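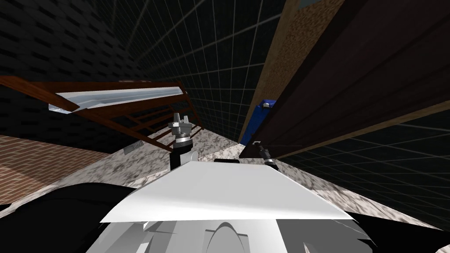 ## 4 Untersuchung des Simulationspakets Clirnell

### 4.1 Gegenstand und Lieferumfang

Clirnell ist ein kommerzielles Simulationspaket für zweiarmige mobile Manipulatoren. Der Anbieter Festell vertreibt es als Jahreslizenz in einer Grundausstattung und in einer erweiterten Fassung. Untersucht wurde die erweiterte Fassung in Version 2, wie sie im Februar ausgeliefert wurde. Sie umfasst die Physikumgebung, ein Robotermodell mit zwei Armen und Parallelgreifern, eine Schnittstelle zur Fernsteuerung sowie die Szenenbibliothek Quezada. Die Bibliothek wird auch einzeln angeboten, lässt sich nach unserer Erfahrung aber nur mit erheblichem Aufwand in andere Umgebungen übernehmen, da Materialien und Kollisionskörper in einem eigenen Format abgelegt sind.

Für die Beschaffung war entscheidend, dass Festell die Szenen ausdrücklich als »eng« bewirbt. Die meisten frei verfügbaren Szenensammlungen enthalten großzügig geschnittene Innenräume, in denen die Basis des Roboters fast jede gewünschte Stellung einnehmen kann. Für die Fragestellung dieser Arbeit, das beidhändige Greifen bei eingeschränkter Bewegungsfreiheit der Basis, sind solche Räume wenig ergiebig. Quezada bietet nach Angaben des Handbuchs über 80 Szenen, von denen wir nach Sichtung diejenigen ausgewählt haben, deren freie Durchgangsbreite die Breite der Basis nur geringfügig überschreitet.

Eine Wartungsvereinbarung gehörte nicht zum Umfang. Rückfragen wurden über das Kundenportal gestellt und in der Regel am folgenden Arbeitstag beantwortet. Eine Rückfrage zum Reibungsmodell der Fingerflächen blieb bis zum Abschluss der Versuche offen.

### 4.2 Einrichtung

Die Installation erfolgte auf den Arbeitsplatzrechnern des Labors in Eltby. Der Lizenzserver musste lokal betrieben werden, weil das Netz der Versuchsrechner keine Verbindung nach außen zulässt. Festell stellt dafür einen gesonderten Dienst bereit, der im Handbuch nur im Anhang beschrieben ist. Nach der Freischaltung lief das Paket ohne weitere Eingriffe.

Zeitaufwendiger war die Anpassung der Steuerschnittstelle. Clirnell erwartet Gelenkvorgaben in einer festen Reihenfolge, beginnend mit dem linken Arm, und gibt die Messwerte in umgekehrter Reihenfolge zurück. Das ist dokumentiert, führt jedoch zu Fehlern, die erst bei unsymmetrischen Bewegungen auffallen. Wir haben eine Zwischenschicht geschrieben, die beide Richtungen vereinheitlicht und zusätzlich die Zeitstempel prüft. Sie ist Teil des ergänzenden Materials.

Die Blickpunkte der virtuellen Kameras sind frei wählbar. Verwendet wurde eine körperfeste Kamera mit starker Neigung nach unten, ergänzt durch je eine Kamera am Handgelenk. Abbildung 3 gibt eine Ansicht aus den Versuchen wieder. Im unteren Bildteil liegt die weiße Oberseite des Roboterkörpers, dahinter ragt ein Greifer mit seinen beiden kurzen Fingern in Richtung des offenen Lattenregals auf. Der zweite Greifer befindet sich rechts unter der dunklen Holzplatte, dicht neben einem blauen, kastenförmigen Objekt.

**Abbildung 3:** Zweiarmiger Roboter in einem engen Durchgang, gerenderte Ansicht aus Clirnell mit einer Szene der Bibliothek Quezada.

Die Neigung der Kamera hat einen unmittelbaren Einfluss auf die Bedienbarkeit. Bei flacherer Einstellung verdeckt das Mobiliar häufig die Finger, bei steilerer nimmt der Roboterkörper einen großen Teil des Blickfelds ein. Die verwendete Einstellung ist ein Kompromiss, der in Vorversuchen festgelegt und danach nicht mehr verändert wurde. Die perspektivische Verzerrung am Bildrand wurde nicht korrigiert, damit die Bedienenden dieselben Bilder sehen wie das spätere Lernverfahren.

### 4.3 Durchführung

Insgesamt wurden 418 Episoden aufgezeichnet. Eine Episode beginnt mit der Platzierung des Roboters am Eingang der Szene und endet, wenn das Zielobjekt abgelegt ist, die Zeitgrenze erreicht wird oder die Bedienperson abbricht. Abbrüche wurden als Fehlversuche gewertet, sofern sie nicht auf einen Absturz der Software zurückgingen.

Die Aufgaben stammten aus drei Gruppen: Entnahme eines Objekts von einer offenen Ablage, Entnahme eines Objekts unter einer überstehenden Kante und Übergabe zwischen den Greifern. Die zweite Gruppe ist für enge Szenen kennzeichnend. Der Arm muss von unten oder von der Seite geführt werden, während der Ellenbogen auf der Gegenseite wenig Raum hat. Die Bedienenden waren mit der Fernsteuerung vertraut, hatten mit Clirnell aber zuvor nicht gearbeitet. Jede Person absolvierte eine Einweisung und einen nicht gewerteten Durchlauf je Aufgabengruppe.

Die Lage der Objekte wurde zwischen den Episoden zufällig verändert. Clirnell sieht dafür einen Generator vor, der Position, Drehung und Oberflächenmaterial innerhalb vorgegebener Grenzen variiert. Wir haben die Materialvariation auf Wände und Arbeitsflächen beschränkt. Bei den Objekten selbst blieb das Material fest, da ein Wechsel in der untersuchten Version auch die Reibwerte verändert und diese Kopplung sich nicht abschalten lässt.

Die Szenen weisen durch die Materialvariation zum Teil ungewöhnliche Zusammenstellungen auf, etwa Ziegelmuster neben gesprenkelten, granitartigen Flächen und gefliesten Wänden. Für ein Lernverfahren, das auf wechselnde Umgebungen übertragen werden soll, ist das erwünscht. Für die Fernsteuerung erwies es sich gelegentlich als hinderlich. Dunkle Wände mit regelmäßigem Raster erschweren die Einschätzung der Entfernung, und mehrere Bedienende gaben an, sich in solchen Szenen stärker auf die Handgelenkkameras verlassen zu haben.

### 4.4 Ergebnisse

Über alle Aufgabengruppen hinweg wurden 72 Prozent der Episoden erfolgreich abgeschlossen. Die Entnahme von offenen Ablagen gelang am zuverlässigsten. Bei der Entnahme unter überstehenden Kanten traten deutlich mehr Fehlversuche auf, vor allem durch Berührungen zwischen Handgelenk und Kante, die das Objekt indirekt verschoben. Die Übergabe lag dazwischen. Ihre Ergebnisse streuten stark zwischen den Personen, so dass wir auf einen Vergleich im Einzelnen verzichten.

Die Kontaktberechnung arbeitete im überwiegenden Teil der Episoden stabil. Auffällig waren zwei Fälle. Zum einen neigen flache Objekte auf lattenförmigen Unterlagen dazu, beim Greifen in den Zwischenraum einzusinken. Die Ursache liegt vermutlich in den vereinfachten Kollisionskörpern der Bibliothek, die schmale Latten zu gröberen Quadern zusammenfassen. Zum anderen kommt es bei eingeklemmten Objekten zu hochfrequenten Schwingungen, wenn beide Kontaktflächen als starr definiert sind. Eine Verringerung der Schrittweite beseitigt die Schwingungen, verlangsamt die Simulation aber so weit, dass eine flüssige Fernsteuerung nicht mehr möglich ist. Für nachträglich berechnete Bewegungen ist das unerheblich.

Die Selbstkollisionsprüfung des Robotermodells ist konservativ ausgelegt. Sie sperrt Stellungen, in denen die Unterarme nahe an der Körperoberseite vorbeigeführt werden, auch wenn rechnerisch noch Abstand besteht. In engen Durchgängen sind gerade diese Stellungen häufig nützlich. Der Sicherheitsabstand kann in der Konfigurationsdatei verringert werden. Wir haben ihn für alle gewerteten Episoden auf dem Auslieferungswert belassen, um die Ergebnisse mit dem unveränderten Produkt vergleichbar zu halten.

Die Bilddarstellung genügt den Anforderungen der Fernsteuerung. Schatten unter Überständen werden vereinfacht berechnet und fallen dunkler aus, als bei der eingestellten Beleuchtung zu erwarten wäre. Metallische Oberflächen an den Greifern bleiben auch vor dunklem Hintergrund erkennbar - ein Vorteil gegenüber der zuvor im Labor verwendeten Umgebung, in der die Fingerspitzen oft erst nach Aufhellung des Bildes zu sehen waren.

### 4.5 Bewertung und Einschränkungen

Für die Aufzeichnung beidhändiger Greifvorgänge in engen Umgebungen ist Clirnell geeignet, sofern die genannten Schwächen der Kollisionskörper berücksichtigt werden. Für Szenen mit Gitter- oder Lattenstrukturen empfehlen wir, die betroffenen Körper vor Beginn der Aufzeichnung von Hand nachzubilden. Der Aufwand dafür ist überschaubar, setzt allerdings den Editor voraus, der nur in der erweiterten Fassung enthalten ist. Wer ausschließlich auf offenen Flächen arbeitet, kommt mit der Grundausstattung aus.

Das Handbuch ist vollständig, aber ungleichmäßig gegliedert. Angaben zur Schnittstelle verteilen sich auf mehrere Kapitel, und die Beispiele beziehen sich teilweise noch auf die Vorgängerversion. Die Aufzeichnungsfunktion selbst ist zuverlässig. Alle Episoden ließen sich aus den gespeicherten Zuständen wieder abspielen, mit Ausnahme derjenigen, bei denen während der Aufnahme das Kameraprofil gewechselt worden war.

Die Untersuchung unterliegt mehreren Einschränkungen. Es wurde nur das mitgelieferte Robotermodell verwendet; ob der Import eigener Modelle ohne Verlust der Gelenkgrenzen gelingt, wurde nicht geprüft. Ein Abgleich mit einem realen Aufbau steht aus. Die angegebene Erfolgsquote beschreibt daher allein das Verhalten von Bedienperson und Software im Zusammenspiel und lässt keinen Schluss auf die Leistung eines physischen Systems zu. Auch der Einfluss der Kameraneigung wurde über die Vorversuche hinaus nicht systematisch erfasst. Die Lizenzkosten sind in die Bewertung nicht eingegangen, da Festell für Hochschulen abweichende Konditionen anbietet, die einzeln verhandelt werden.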